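Re: [bench-kit] Hand-held grippers, second station, what to put in the budget

Hi all,

Sorry for the slow answer, I wanted to dig out our spreadsheet first. Quoting in pieces because there was a lot in there.

> We have one table going and want a second one before July. Our
> department will only look at a single request, so I need to get
> everything on it the first time. Is it mostly the grippers?

No, and I wish somebody had stopped me from thinking so last year! Our first request was grippers, a tabletop and a frame, and we were very pleased with how short it looked. Then came clips for the tabletop, curtains for both sides, longer cables, straps, a box of things to pick up... all of it out of the petty cash, in dribs and drabs, with me standing in line at the office holding receipts. Put a line in for small hardware and make it a fat one. We write 13 percent of the total now and we have used all of it both times.

> The quote from Gumia is for a matched pair. Palamarchuk will sell
> singles. Singles look cheaper to me if we only need one spare.

We went with the Gumia pairs and I'd do it again, mostly for the boring reason that left and right came set up the same way. But you're right about spares – if Palamarchuk will sell you a single that fits what you have, take it. Ask them in writing whether the top plate is included. On our quote it was a separate item on page 3, and I missed it, and that was another trip to the office.

Also ask about lead time. Ours was quoted at 40 working days. I had read that as 40 days, which is a different summer.

> What about objects? I was going to put down a set of blocks and
> some cups and leave it there.

Blocks and cups are fine for week one. Then everyone gets bored and somebody wants to try bags, and bags are a whole other animal. We do a lot of soft stuff now, a fabric pouch with the rim pinched from both sides and the straps going wherever they please, and a wire spinner rack standing next to it on the table. A rack like that is cheap to buy and a pain to ship, so look for a shop fittings place near you before you pay freight. The one thing I'd say is measure it against your table first. The arms stick out farther than you think, and with two people's worth of opinions about where it should stand you want some room to shuffle it.

I'd budget for 50 objects, a good half of them soft, and buy them in two batches. The second batch is always better than the first one because by then you know what you're short of.

> Is the floor worth spending on? Finance crossed out the floor rails
> on our draft.

Depends what you're fixing to them. I'd move them to an "installation" heading with the floor tape and the cables and see if they survive there (ours did). Do keep the tape. Marking where the table goes costs next to nothing and saves a lot of squinting when something gets bumped.

Cable management I can't advise on with a straight face. We have loops on the floor. There is a line for trunking in next year's plan and there was one in this year's plan too.

One more thing, get the tabletop clipped down and not glued. We changed ours once already and it was a ten-minute job, and a second top is a small enough cost that you can hide it under the hardware line.

If you want the spreadsheet, write to me off list and I'll take our prices out and send you the bare version. I'd also love to see what the Pestwood people paid for their frames, if any of you are reading. 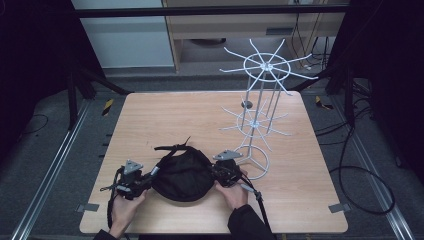 Posted to bench-kit by the Fukcombe bench desk, 4:50 pm

PS – forgot the curtains! Get them quoted with the track included. Ours came without, and the fabric sat in its bag for a month.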